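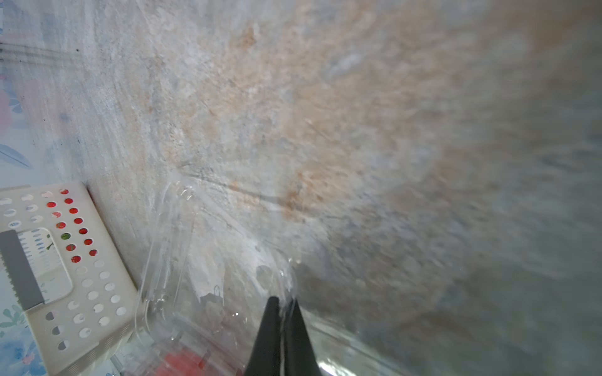 **Evening course: a home-built gripper arm, session 7**
Tutor: Jaime Bettencourt. Bench help: Trygve Granström
Mar 3, 2022

By now your arm should move to a typed position and hold it. Tonight is about the gripper and the wrist camera. Bring your notes from session 6, as the joint limits you wrote down are needed again.

## 1. Fingers

The printed fingers are tapered and meet at a narrow tip. Print them flat, with the layers running along the length. If you print them upright they snap at the base, usually on the first hard close.

Fit the left finger first. Its screw goes through the gear and into the brass insert. The right finger only follows, so leave its screw a quarter turn loose until the two tips line up. Close the gripper by hand with the power off and hold it up to a lamp. Light between the tips means the right finger is sitting a tooth out. Lift it, move it one tooth and try again.

Those of you with the older Trnka servo bracket need the 2 mm spacer. Without it the gear rubs on the housing and the motor gets warm while doing nothing.

## 2. Wrist camera

The camera looks along the fingers, so the tips stay in view low down in the picture. Set the bracket angle so that you can see both tips and a fair amount of table beyond them. Once you have calibrated, don't touch the bracket. If it gets knocked, calibrate again.

Run the cable up the outside of the forearm with slack at the wrist. Turn the wrist to both ends of its travel by hand before you tie anything down.

In the Stastumeo settings page:

- turn auto focus off and set focus by hand at working distance
- lock the exposure with the gripper over the table you will use
- save under a new name, as the default file is overwritten on restart

## 3. Clear plastic

Lidded fruit boxes, salad boxes and clamshell packs are the hardest common things in a kitchen for this arm. The camera sees the table straight through the wall of the box, slightly bent, along with a lot of bright spots from the lamp. The spots move when the camera moves. The simple edge finder from session 5 takes them for edges and sends the fingers to the wrong place.

A speckled or marble-patterned worktop makes this worse, because the pattern gives the edge finder plenty to pick from. Start on a plain cloth if you have one and go to the worktop afterwards.

Things that help, in the order to try them:

1. Move the lamp to one side and hang baking paper in front of it.
2. Look for the long straight edge of the box. It normally shows as a continuous highlight and is easier to follow than a moulded corner.
3. Take two views from slightly different wrist positions and keep only the edges that agree.
4. Use whatever is inside the box as a rough guide to where the middle is. Coloured contents show through well enough for that.

Do not rely on the depth reading here. The sensor we have been using reads the table behind the plastic as often as the plastic itself.

## 4. Closing force

Thin plastic gives before the motor notices. Set the current limit in the Sostum driver to 23 and work up from there one step at a time. The number is a driver unit and has nothing to do with amps. Stop when the box lifts without the wall folding in.

Approach slowly. If the tips land on a ridge they slide off it and push the box along, and the arm then closes on air. Back off, raise the wrist and come in again from the same side.

Baskets with holes in the sides are a different problem. The tips can go into a hole and catch. Keep the fingers closed when passing near one, and pick it up by the rim or through the handle opening only.

## 5. Bench work

Work in pairs, one person at the keyboard and one at the power switch. The person at the switch does nothing else.

- Line up the tips and check them against the lamp.
- Calibrate the camera and write the values on your sheet.
- Touch the fingertips to a clear container and stop without moving it.
- Lift the container, hold it, put it down.

Trygve has spare brass inserts and a bag of Cloment rubber tips. Try the bare tips first so that you can tell what the rubber changes.

## Before next session

Write down the current limit that worked and the kind of container you used. Save your wrist pictures from failed attempts as well as good ones, since we will use both in April. Reading: pages on gear backlash in the course folder, first half only.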